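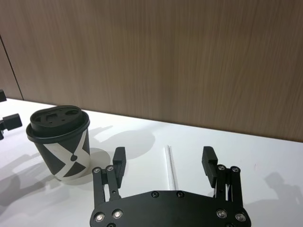

The settlement desk at Savolainen closed its books at six. She stayed, because trade 2255 had not matched.

It was a small bond trade, three lines on the screen. Turovcombe had sold, Damier had bought, and the cash had gone through in January. The bonds had not. For 13 days they had belonged to both firms, or to neither.

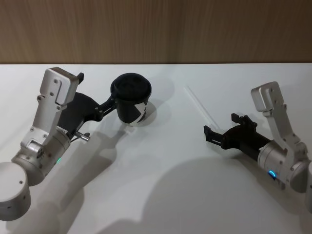
*Page last changed: 2018-02-04*

She called the clearing house, Mundolo, and waited on the line. A man came on and read her the same three lines.

"I have those," she said. "I need the one after."

"There isn't one after."

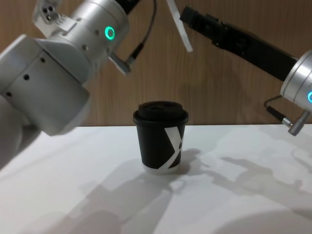

She asked him to look under the old account number, the one that ended in 23. He typed for a while. She could hear a radio in his office - a ball game, she thought, or a crowd of some kind.

"It's here," he said. "Somebody parked it."

"Can you release it?"

"In the morning." 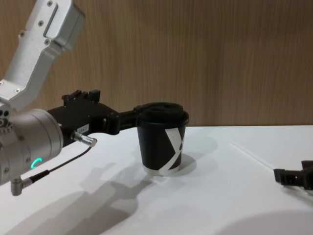 *Robot arm with a black gripper, lit green at the wrist joint.*

She wrote the old number on her hand and turned off the screen. On the stairs she thought about the interest, 13 days of it, and who would ask for it first. Then she went back up and started the letter.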